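Shop > Wallets > Harkura hardware wallet

I've been keeping my coins on a Harkura since October and people in our group keep asking me which one to get, so I finally put it on the page with my own notes. It's a small offline wallet with a screen and two buttons, and it holds your keys so you don't have to leave everything on an exchange (please don't leave everything on an exchange!).

Setup took me 21 minutes, and most of that was me writing the recovery words down twice. You plug it in, pick a PIN, copy the words onto the card and then type four of them back in. The Illance app does the rest, and it runs on a phone or a laptop. I like the laptop better, mainly for the bigger price charts.

It knows nearly 200 coins. Check the list before you order if you hold anything odd! My friend Nanami Oshima had some Plameck tokens and had to wait for an update before they showed up. 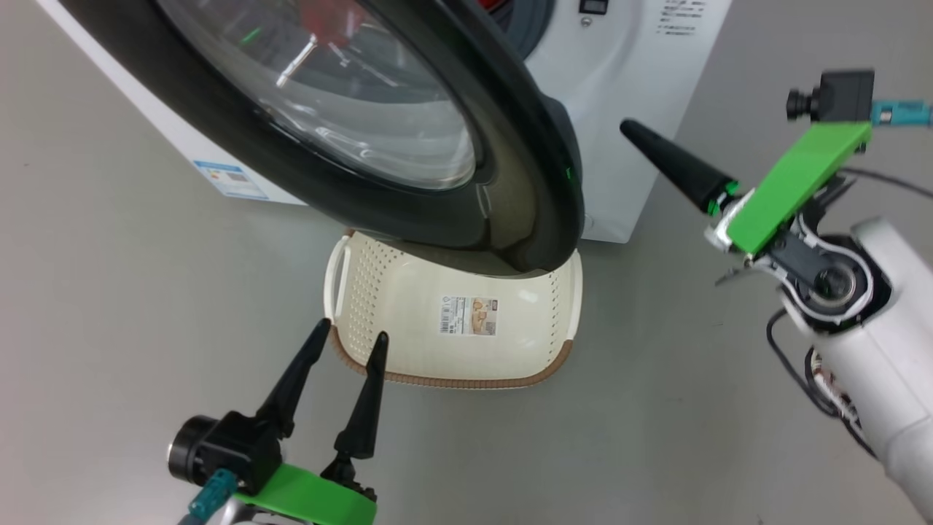 The battery is fine for the little I do, maybe one or two transfers a week. Screen's a bit dim outdoors. And the cable in the box is short, so I use my old one.

We sell it in black or gray, with the recovery card and a soft pouch. The metal backup plate is separate and I'd get it, paper cards don't last. If yours arrives with the seal broken, don't set it up, just write to Mayu Sakai at the shop and she'll swap it. Same goes if it comes with recovery words already filled in. Those have to come from the device itself, on its own screen, the first time you switch it on.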